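CHAPTER 4
Racks, Switches and the Plug on the End of the Cable

What this chapter covers
Reading a rack from the rails inward
Where the switch goes and why people argue about it
Patch cables, boots, latches
Labels (short section, do not skip it)

Before you start: finish the rail worksheet from Chapter 3. You will need your own numbers for the first exercise. If you skipped it, go back, it takes ten minutes.

4.1 A small rack in a room at home

Most of you will meet your first rack in somebody's spare room, or next to the couch. Fine. Same rails, same holes, same rules as a big hall. Less noise control and more things to trip on.
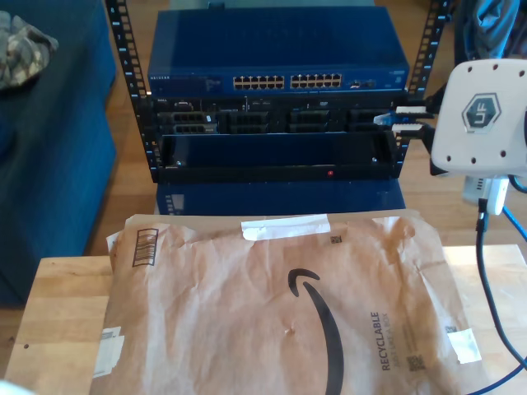 Plelden, April 7, 2019

Open frame, black, standing on a light wood floor. No doors, no side panels. Netgear switch at the top, a Dell server right under it, then an open shelf section, and a dark blue box down at the base. That's the whole build. Rack notes for the chapter were written up by Trinh Kiều, who teaches the evening group and is strict about starting with the rails.

So start with the rails. Both uprights have rows of square holes, with small white numbers printed along the edges. Square holes mean cage nuts. The numbers are there so you can say where a thing sits without pointing at it. Use them. "Second one down" is not a position. Write the number of the lowest space the gear fills, then the number of the highest, and check the same two numbers on the other rail before you put a screw anywhere. A server hung one hole off level will go in. It will also bind when you try to slide it out.

Open frame or closed? For home and classroom, open. Air gets through, hands get through, you can see what you did wrong. Closed cabinets come up in Chapter 9 along with locks.

Leave room on both sides. With furniture close by, walk the cables down the free side and keep them off the floor where you can. Cushions and blankets stay away from the vents. Obvious, yes, still gets written up every term.

4.2 Switch on top

The switch here has twenty-four ports in the two main blocks, two rows of six in each, and a small cluster of extra ports set apart to the right. Very common layout. The main blocks are for ordinary runs: desks, printers, servers, whatever needs a line. Ports set off by themselves often do a different job, uplink for example, so look them up in the manual for your model before you use them. Don't guess from the shape.

Top of the rack is the usual place for a switch in a small build. Short cables down to the gear, ports near eye level if the rack is tall enough. The argument against: heavy things should be low, and some people want the switch in the middle so cables go both ways. Both are OK. What matters is that you pick before you mount anything. Moving a switch with all its cables in is a bad afternoon.

Now the server. Four drive bays in one row across the front. Learn to count bays from the left and say it out loud when working with a partner: bay one, bay two. (Some makers count from zero. Check the label. Really check it.) Keep cables clear of the bays. If a patch cable hangs in front of a bay you will end up pulling a plug to get at a drive, and it will be the wrong plug. In our rack the rightmost bay sits partly behind the cables. Look at it again and decide where you'd route them instead. There is more than one good answer.

Empty shelf space is not wasted space. Leave some. You will want it by December.

Exercise 4.A
1. Draw the rack above as a tall rectangle. Put in the four main items, top to bottom.
2. Add one more server to your drawing. Where, and what moves?
3. Mark a cable path from the switch to the new server that crosses no drive bay.

4.3 The plug

Everybody calls it an RJ45, so we will too. Clear or light-colored body, eight contacts, a springy latch, and on many ready-made cables a rubber or plastic boot behind it. The boot does two jobs. Stops the latch from snagging when you pull the cable back thru a bundle, and keeps the cable from bending too sharply where it leaves the plug.

That second job is the one people forget. Cables die at the ends. The wire just behind the plug takes every tug and every twist. So hold the plug by its body. Press the latch, then pull. Never pull on the cable itself, even when the body is hard to reach.

When a plug is held still for inspection or practice, hold it by the faces and pad it. Foam above, foam below, enough pressure that it doesn't turn and no more. The cable should leave in an easy curve with nothing hanging off it.

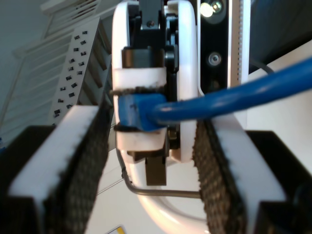 4.4 Seating a plug, step by step

1. Find the port number. Say it or write it.
2. Turn the plug so the latch matches the notch in the port. On a two-row switch the top row and bottom row are often flipped from eachother.
3. Push straight in. Listen for a click.
4. Tug lightly on the body. It should stay.
5. Look for the link light, if the port has one.
6. Label both ends. Now, not later.

No click? Take it out and look at the latch. A snapped latch means a new end or a new cable. Tape is no fix.

Words to know: rail, cage nut, patch cable, boot, latch, uplink, drive bay

Next: 4.5 Labels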